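Sleeve Trouble: What I Learned When the Robot Ate Its Own Cuff

Regular readers know most of my tips are about zippers and stuck drawers, but I've been doing the sewing and general fussing-over for a robot arm at the Lozano workshop since last September, and a few of you asked what happened with the "sleeve incident" I mentioned. So this page is for anyone who has a moving machine with a fabric cover on it (you'd be surprised how many of you wrote in!).

The short version is that the cover crept. Ours is a black fabric sleeve that goes over the arm and down toward the hand, and it keeps dust and stray threads out of the works. It had run over 60 hours without a peep. Then one afternoon the arm bent low, the slack slid down toward the hand, and a fold got pinched in the wrist. The motor kept pulling, the fold went in deeper, and the arm gave a horrible little shudder and stopped with fault 142 on the screen. Jabari Mussa was standing next to the stop button and had it pressed before I'd even put my coffee down.

No one was hurt, the robot was fine after a cleaning, and the sleeve had a hole I could put two fingers through. I've mended it and changed how I do nearly everything else.
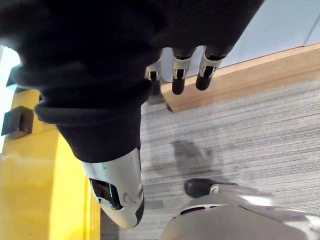
Before you touch anything

Press the stop. Then cut the power at the wall too, and wait for the arm to settle. I know it's tempting to reach in and give the fabric a quick tug, and I did exactly that once with a sewing machine and have the scar. An arm that has faulted may still be pushing against whatever jammed it, and when the jam lets go it can jump. Ours can also sag when the power goes, so we put a foam block under it first and keep our hands out from underneath.

If there's a manual, read the part about freeing a jam before you need it. I had to read ours standing up with Jabari holding the flashlight.

Getting the fabric out

Don't cut first. I wanted to, badly, but little snips of fabric fall down into the joint and then you have two problems. Work the loose end back the way it went in, an inch at a time, with a blunt crochet hook. If it won't come, have somebody who knows the machine turn the joint by hand (Kha Đặng did ours, very slowly, with me saying "stop" a lot). Tweezers will get the last of the fuzz. Go over it again with a bright light, even when you're sure you're done.

And check the fingers while you're in there! A single long thread around a finger hinge is easy to miss on a black cover, and it'll tighten up every time the hand closes.

Fitting the sleeve so it doesn't creep

You do need slack. A sleeve pulled smooth looks wonderful until the elbow bends, and then it pops a seam. Folds are fine, big soft rolls are fine, as long as they stay up on the arm where there's nothing to catch them. My first sleeve was far too long. I took it down to 28 inches and narrowed the end so it grips, and I wish I'd measured with the arm bent from the start instead of laid out straight like a shirt on an ironing board.

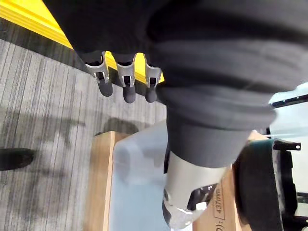

I also run a line of tailor's chalk on the arm side, just at the top of the sleeve. If the chalk line is showing more than it did in the morning, the sleeve has slipped and it's time to stop and pull it back up. Costs nothing. A safety pin is a terrible idea here, please don't, and the same goes for tape with a loose end.

Look along the seams while you're at it. Ours always goes first on the inside of the bend, and I now double stitch there with polyester thread.

Keep the floor in mind

The low moves are the ones that worry me. When the hand is working down near the carpet, the slack wants to follow it, and so does everyone's attention, which means feet. Mine are the worst. I get interested and shuffle in closer. We agreed after the fault that anyone near the arm watches from arm's length plus a step, tucks in laces and scarves, and knows where the stop is. Boxes and boards get moved before a run if the arm could reach them, and they don't get nudged over with a toe halfway through.
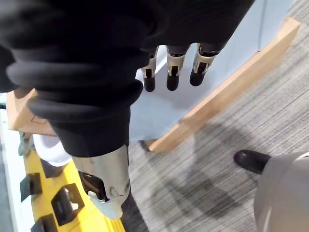 Black sleeve with the cuff narrowing toward the hand, working low over the carpet.

Washing and spares

Cool water, mild soap, line dry. I put one of mine through a hot dryer and it came out fit for a much smaller robot. Mark the top edge with a colored stitch so it goes back on the right way up, and keep a spare in the drawer, already hemmed. Crisóforo Cuautle asked whether an old sweatshirt sleeve would do in a pinch. For dust on a parked arm, sure. For anything that moves, I'd wait for the spare.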